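Notebook, grasp planning, bench 2
19/11/2018

Continued with the Zamik planner on decorated objects. In May we had it working well on plain ones, and I did not touch the segmentation after that. Now the objects with painted patterns give trouble again, so today I looked only at perception and left the controller alone.

I replayed 119 saved views through the old pipeline. The edge step takes every dark stroke as a possible border of the object. With spirals and drops it makes many small closed regions, and the planner then proposes a grasp on each of them. For one view it gave 20 candidates and all were on paint. The depth check should remove these, but when the surface is very near to the fixed camera the depth map has holes and the check is skipped without any warning. I have now made it write a line in the log.

Changed in the Clendau branch:
- blur before edge detection, kernel raised from 5 to 9
- closed regions with no depth step at the border are merged with the neighbour
- exposure limit lowered, the old value let the lime-green area burn out to white

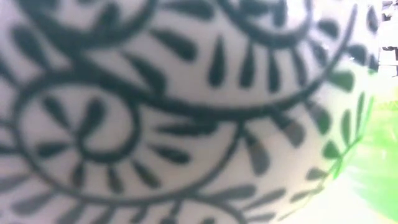
Should we use colour at all for finding the outline?
Only as a second vote. Depth decides first, and colour is used where depth is missing for less than 10 frames in a row. After that the planner must stop and ask for a new view.

With the merge step the replay is better. The wrong regions are almost 10 per view at the worst, and most views have none. Time per view went up a little, I did not measure it properly. The blur also makes the true outline softer, so the grasp width comes out too large on curved sides. I added a correction in the config by hand, which is ugly. Khondokar has a calibration script that could compute it, but it expects the older message format and I must write a converter first.

One mistake of mine: I ran the first replay with the Irkosetti settings file still loaded, so the results before lunch are not valid. They are in the folder marked "old", please do not use them.

To do: converter, unit test for the skipped depth check, repeat the replay with kernel 7.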